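Notebook, Conura lab – open day
July 26, 2026
3 min read
Print | E-mail this page
2 comments | 4 shares

Writing this the same evening, before I forget the details. Yu-na, please correct where I am wrong, you were standing closer than me for half of it.

We opened the doors at ten and the first group was already waiting in the corridor. The counter at the entrance stopped at 374 for the whole day, much more than in April, when we had only the students from Domside. The corridor was too narrow for it. Next time one door should be for entering and the other for leaving.

Station 1, the arm with the parcels. It ran all morning without a stop, then the suction cup began to lose the smaller boxes. I changed the cup at lunch and it became better, but I did not find a hole in the old one. It is in the drawer with a piece of tape on it – do not use it until I have checked the hose also.

Station 2, folding. This one had the most questions. Ye-seo Seok gave the talk and I wrote down what people asked:
- why do we not simply program the fold?
- does it matter if the cloth is black?
- can it do socks?
For the second question we did not have a good answer. Ye-seo said that dark cloth hides its own creases from the camera, and this is true, but a man from Damgaard wanted numbers and we have none by color. I promised to send him something. To do: sort the old runs into dark and light cloth, and compare how often the first grasp was wrong.

The first question comes every time. I tried to explain that a shirt never lies the same way twice, so we collect many examples done by hand, with the same fingers the robot will use later. I think the children understood this faster than their parents. One girl asked if the robot gets bored.

We also talked about why we record in real bedrooms and not only on the lab table. On a bed the surface is soft, there are patterns under the cloth, other laundry lies close by, and often a second person is helping at the far end.
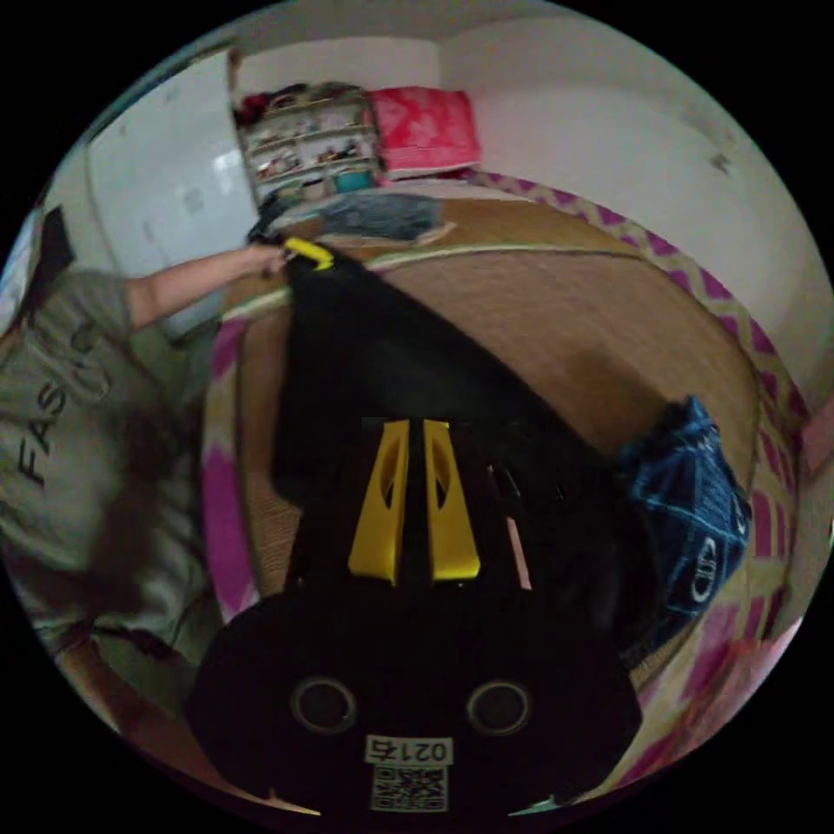
The visitors from Nirnmont asked whether the helper's hand confuses the training. I said we do not know yet. Yu-na So thinks we should label these episodes separately, and I agree with her now, although last month I said it was too much work.

Of the 34 feedback cards, most say that the talk was too quiet at the back. We need the small loudspeaker. Two of them ask for chairs.

Left for tomorrow:
- return the borrowed extension cables
- charge the hand-held grippers, all of them
- write to Damgaard
- wipe the floor marks near station 1, the tape left glue

Yu-na has the key for the cabinet.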